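The Lemieux Pocket Guide to Old Churches and Chapels

By Harpreet Beaudoin

I started carrying a church guide in my coat pocket long before I sold one. The one I had fell apart somewhere between a bell tower and a bus stop, and when I went looking for a replacement everything was either a huge coffee table book or a leaflet with a map on the back. So I wrote my own, and the nice folks at Lemieux agreed to print it.

It's a field guide to parish churches and country chapels for people who like poking around old buildings and don't have a degree in it. You stand in front of a window, you flip to the windows section, and you work out whether you're looking at something medieval or a Victorian's idea of medieval (there's a lot of the second kind, and I've come to love it). Same for fonts, arches, roofs, screens, and those odd little carvings under the choir seats.

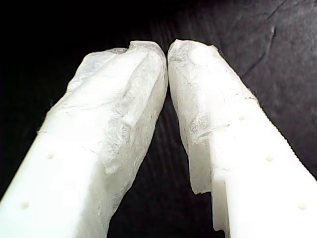

There are 367 pages, which sounds like a brick, but the paper is thin and it really does go in a pocket. I cover 15 counties and leave the big cathedrals out, mainly because every cathedral already has a good shop with a good book in it. My heart is in the villages anyway. Give me a damp porch and a notice about the flower rota any day!

What you get in the book

Plain drawings of arch and window shapes, all done by me at the kitchen table, so please be kind about the gargoyles.

A glossary in everyday words. If I say "piscina" I tell you it's the little basin in the wall by the altar.

A section on stained glass, with notes on how to spot panels that have been moved or patched together from bits of other windows.

Blank pages at the back for your own visits. My tester friends filled theirs up and asked for more, so this edition has twice as many.

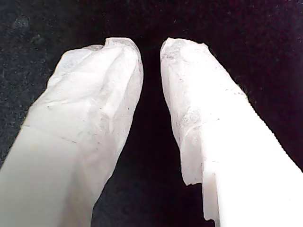 The cover and the binding

The first edition had a glossy paper cover, and I got letters. This one has a Jirkex cover, a wipe-clean cloth that feels a bit like an old schoolbook and doesn't mind rain. The pages are sewn in, so you can lay it flat on a pew while you squint at the ceiling. There's a ribbon too — dark green, and long enough to be useful.

You can have it in the standard size or in large print. The large print one won't fit a jacket pocket, but it goes in a day bag just fine and the drawings look lovely bigger. Both have the same text, and both have the corrected entry for Burton chapel, where I had the porch on the wrong side. Sorry, Burton.
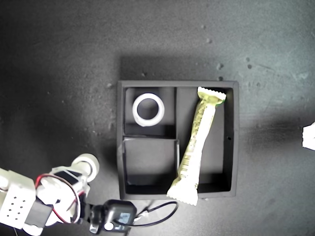
We printed 3,000 copies this time and I'd guess they'll last through the winter. Orders placed now go out from the Cirnetti warehouse in 2 working days, and if you'd like yours signed just put a note in the box at checkout with the name you want. Signed ones take a little longer — I go over on Fridays and do the whole pile in one sitting.

If your copy shows up bent or with a page missing, send me a message and I'll swap it. And if you find a mistake, I truly want to hear about it, even if it's a tiny one about a date on a tombstone. Corrections go up on the updates page as they come in, and the next batch should be there in October.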